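Talk notes: what I brought back from the Ladthorpe open day
(evening meetup, 11 slides, keep it under 40 minutes this time)
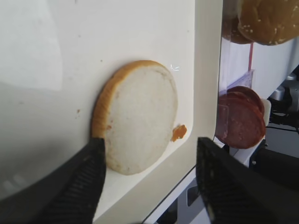
Nevzat Ateş wrote back when I sent the slides round that food is the wrong place to start a robot talk, people will only get hungry, and could I please open with the pallet cell instead. Sorry Nevzat, the sandwich stays first! Read his message out, let them laugh, then move on.

Slide 1, bread
So say hi, say who I am, and go right into it. Ladthorpe opened up its test kitchen to visitors in June and I got a spot on the afternoon tour. I've spent most of my working life around machines that pick up metal parts, and metal parts are kind. They're all the same size and they don't care how hard you squeeze. Bread cares. Ask the room: who has ever bought hamburger buns and got them home with a thumbprint in them? (Hands. There are always hands.)

Point out the two fingers and the grooved pads on them. Your view here is from down at the gripper, so you're seeing the job the way the machine gets to see it, crust and crumb and very little else. A bun top with sesame, another bun behind it and the sliced meat are over to the right. Don't linger, they'll ask about the meat anyway.

Slides 2 and 3, how the tour went
We went in at 2 p.m. in small groups. Hairnets for everybody, including the guy with no hair, who took it well. Our guide was from Cisilel, the company that wrote the control software, and she was great, very relaxed, kept saying "ask me when it goes wrong, it's more interesting." So I did.

Tell the story about the first run. The arm went for a piece of bread, closed on it, and the bread folded up like a taco. Whole group went "ohhh." She just reset it and started talking about closing speed while it had another go, and I thought that was the best bit of showing off I saw all day. Most demos I've been to, somebody would have stepped in front of the table.

Mention: the day's target was 60 sandwiches. I didn't stay to the end so I don't know if they got there. Somebody will ask. Just say I don't know.

Slides 4 to 6, the hard stuff
Go slow here, this is the part people came for.

Grip. You want enough force to hold and not enough to dent, and with bread that gap is tiny. It also moves around on you as the bread gets older. Morning bread and afternoon bread are two different jobs, she said. I wrote that on my hand.

Angle. A slice flat on a board is miserable to get hold of with two fingers, there's just no edge to go under. Stood up on its side it's a lot friendlier. (Do the thing with the coaster. PRACTICE the thing with the coaster, I dropped it last time.)

Crumbs. Look back at slide 1, there's a little orange-brown one stuck to the white right by the bread. In my world a crumb would be a chip of swarf and we'd blow it off with air. You can't go blasting air around open food, so cleaning gets planned in as its own step. The Ekinci people, who do the hardware, had a lot to say on this and I only caught half of it over the fans.

Slide 7, Ruda
Ruda is their name for the whole project. I asked what it stands for and got 5 different answers, so pick your favorite. Keep this slide short.

Slides 8 to 10, could we do it?
Be straight with them. For our own shop, no, not this year. But I'd steal two things tomorrow: standing the part up before you try to grab it, and logging every failed grab with the time of day next to it. We don't do either one and it would cost us next to nothing.

Also plug the next open day, they're talking about December. Sign-up sheet goes round NOW, before questions, or it ends up under somebody's coat again.

Slide 11, questions
Likely ones: does it do mayo (no), is it faster than a person (not the day I was there), did I get to eat one (yes, cheese, pretty good).

Bring the adapter for the projector.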